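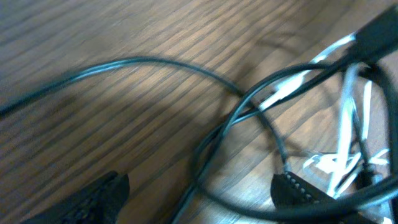 Wrist cam, cables between the open fingers, motion blur on the wood grain

Bimanual cell — software check before cable runs
Stack: Hirik planner, Cinik perception node, Cirkonine logger
Marks: OK / FIX / HOLD

1. Wrist cam exposure
FIX. White strands smear so badly the wood grain shows through them. Mask from Cinik drops in and out on the white, black holds up better. Shorten exposure first, then retune the mask. Do not touch both at once, we did that in January and lost a day.

2. Thin cable vs thick cable at crossings
HOLD. Tracker swaps IDs where two black cables cross at a shallow angle. Planner then picks a grasp on the wrong one. Wakana has a branch for this, not merged.

3. Log timestamps
OK. Both wrist streams and head stream on the same clock. Checked at 400 frames.

4. Keep-out zones, arm to arm
OK with comment. Gap between the grippers is fine at the start pose with the coils lying in it. Zone file still has the old wrist shape, without the camera on top. Update teh mesh before anyone raises the speed cap.

5. Slack in the arm's own cabling
FIX. Planner knows nothing about the loops above the wrists. Add a soft cost for wrist roll — Amarasinghe config has one, copy it over and check the sign.
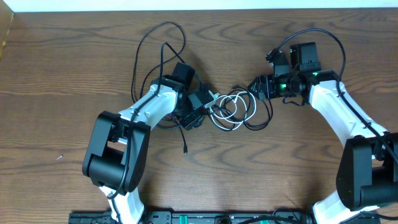

6. Segmentation, own cable vs work cable
HOLD. Black on black. Node labels the loops at the wrist as part of the bundle when they come close to it. Static mask won't do it, the loops move with the arm. Need the mask driven from joint state.

7. Small bright stuff on table
OK. Tiny silver pin off on the left side got picked up as a plug candidate. Size filter set, candidate gone on replay. Pick the pin up anyway before the next run.

8. Soft stop
OK. Tested from the keyboard and from the planner side. Both arms hold position. Recovery needs a manual confirm, leave it that way.

9. Shadow handling
FIX. Soft dark shadows under both grippers in the next head view, and the depth fill treats the darker wood as a dip. Clamp table height to the calibrated plane.

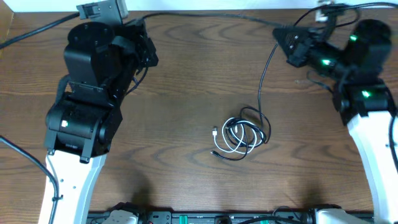
Rezaul Weerakoon

10. Head cam view of the bundle
OK. White plug at the left end of the coil detected, small black one near the bottom detected at lower score. Long black cable coming in from the back gets merged into the coil, see item 6.

11. Buffer size on logger
OK. Set to 2,000, was 121 from some old test. Who left that in.

12. Grasp on bundle, wrist view
Comments from second checker under the picture.

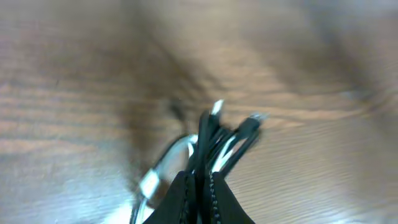

Checked by Wakana Shimada

Fingers closed on the lower part of the bundle, strands fan out above. Grasp state reads "single cable" for this, wrong. Needs a bundle class or at least an "unsure" that stops the next step. Marking 12 as HOLD.

Plug tips are blurred so pose from this view is junk. Use head cam for plug direction untill item 1 is done.

Also on 9 — the big shadow behind the cables hits the wrist view too, same clamp should go in there.

Open before next run: 1, 5, 9. Items 2, 6 and 12 can wait if we stay at low speed and run single-arm only. Recheck Tuesday, 2 people at the cell.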